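Kundley gripper test leaves the big question open

9 May 2020

A gripper that costs less than the cables some labs buy for their robot arms sounds like good news. Kundley, which sells its two-finger model for $600, would like people to believe it can stand in for hardware at several times the price. A comparison published by the test group Stalska gives the company something to quote, though less than its press release suggests.

Stalska put the Kundley up against the Titeo, a $2956 gripper that many small labs already own. Both were bolted to the same arm and driven by the same controller in a mock kitchen, with a person steering from a few feet away. The jobs were ordinary ones: pull a drawer by its bar, lift a soft toy off a plate, shift a cutting board.
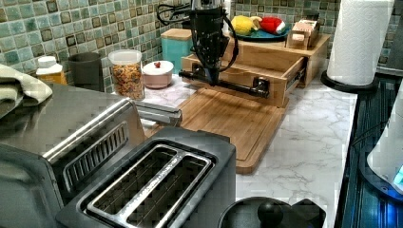
Drawers are where cheap grippers tend to get found out. The fingers have to close on the bar squarely and stay closed while the arm backs away, and a little slack in the joints can be enough to lose it. Kundley's release says its gripper "matched the leading product" on this job. The Stalska tables say the two finished level on one drawer, opened from one starting position. When the arm began further to the side, the Titeo came out ahead, and the release skips that part.

The full run was 199 attempts, split over 4 jobs and two grippers. That is thin. Take out the attempts thrown away for controller faults, which Stalska lists but does not break down by gripper, and some of the gaps between the two products could be down to luck.

Freya Catterall, who ran the sessions for Stalska, does not argue with that. "We'd call it a first look," she said. "I wouldn't buy or bin anything on the strength of it." She also pointed out that the same operator drove every attempt and had used the Titeo since January, so practice may have counted for as much as the hardware. 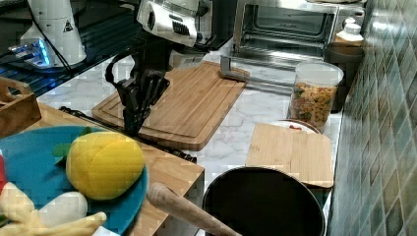
Flat things were hard for both. A board lying on a counter gives the fingers very little to get under, and the report marks an attempt as a success if the board moved at all in the right direction. Readers who assume "success" means the board was picked up will come away with the wrong idea.

Wear is another gap. Kundley promises long life from its finger joints, but the test was far too short to check. Kinnear, which makes the arm used in the sessions, says it has not approved either gripper and will not comment on the results.

Kundley said it stands by its wording. Stalska plans a second round with more operators, and has not set a date.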